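In Favor of the Door That Closes

When I moved to Gurnbridge, I rented a room in an old house where every room had a heavy door. I came from a modern apartment where the kitchen, the living room and the desk were all one space. For the first week I felt a little locked up. By June I did not want to live in any other way.
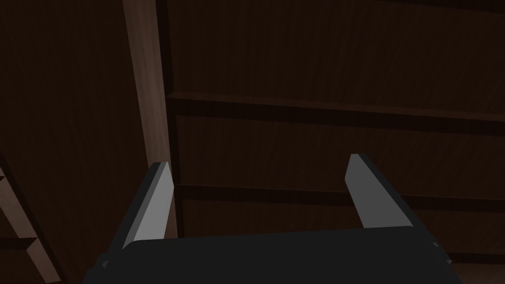
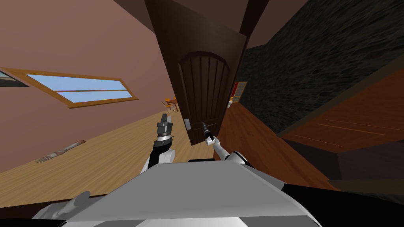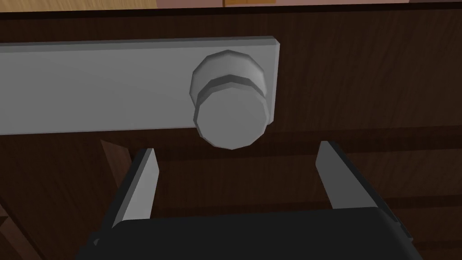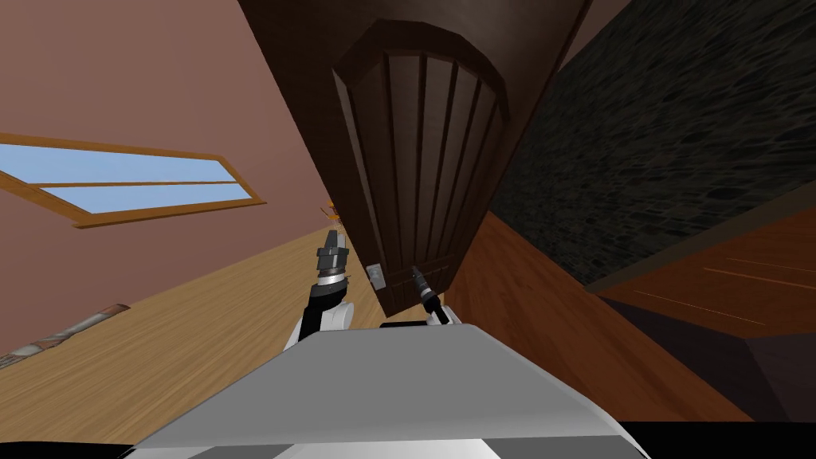 Wood, and plenty of it.

Kouris wrote to me after my last column that open rooms are kinder to families, that a mother can cook and watch her children at the same time, and that walls were made for people who had servants. I have thought about this letter many times. The part about the children is true, and I have no good answer to it. But children grow, and then they want to telephone their friends – and where do they go? In my old apartment my nephew made his calls in the bathroom.

A door is also a manner of speaking. If it is open, come in. If it is half open, knock first. If it is closed, then please wait until dinner. Without doors we must say all these things with our mouth, and often we say them badly because we are tired.

I know the price. In Masstead, where I looked at 11 apartments before I gave up, the new ones had no inside doors except for the bath. The agent told me that people ask for light. I like light too. My present room has one window and in winter I turn on the lamp at three in the afternoon.

Still, I would ask the builders to leave us one room. It can be small. Give it a real door, a heavy one, with a handle that makes a sound when it shuts, so that the person on the other side can hear it and go make the tea.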